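3.2 Preparation and upkeep of the two-arm cell

The cell at our Clirkeck laboratory has two arms, fixed to an aluminium profile base so that each can reach the middle of the table. Both carry yellow two-finger grippers, and each arm has a small camera near the wrist. The Flestley controller drives both arms, and the recordings are kept on a separate computer under the project name Tikamon.

Before each block of recordings the operator moves both arms to the rest position and reads the joint offsets. If any joint differs from the stored value by more than 7 encoder steps, the arm is set to zero again with the Koyama routine. In the whole period we collected 1071 recordings, and 236 of these were made after a finger had been changed. Such recordings have a flag in the log, as a new finger may close in a slightly different place than the old one.

The closing point is checked by holding a thin metal piece between the fingertips. The operator watches the wrist view of the same arm while the other arm is brought over the table. This view shows three things at once: if the tips meet evenly, if the piece stands upright, and if the camera cable of the other arm has enough slack to pass over its wrist. A cable which is too short pulls the camera to one side, and in the first month we lost 13 recordings for this reason. Now the cable is laid in a wide loop and fixed again only at the arm.

Screws at the wrist joint are tightened by hand each morning. We do not use thread glue there, as the bracket must come off when a motor is exchanged. The lens of each camera is wiped with a dry cloth, and after this the view is compared with a stored one. The position of the cable loop during the check is shown in Figure 4.

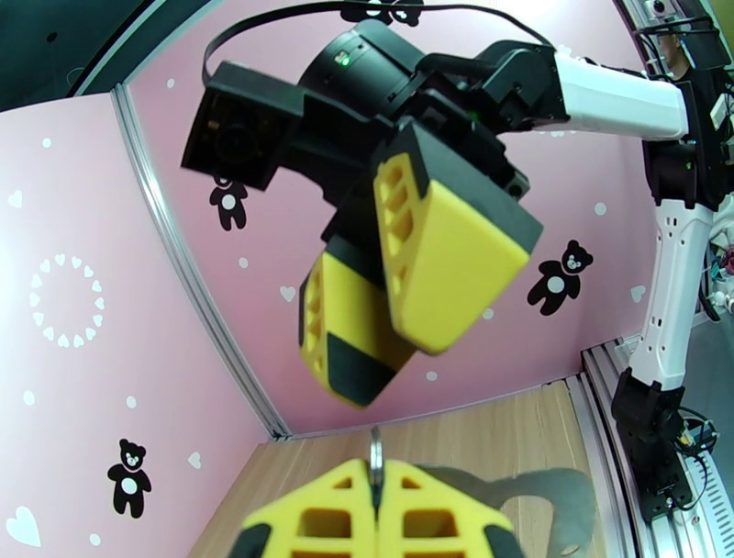 Figure 4. Opposite arm with its camera and cable loop, seen from the wrist camera; the near gripper is closed.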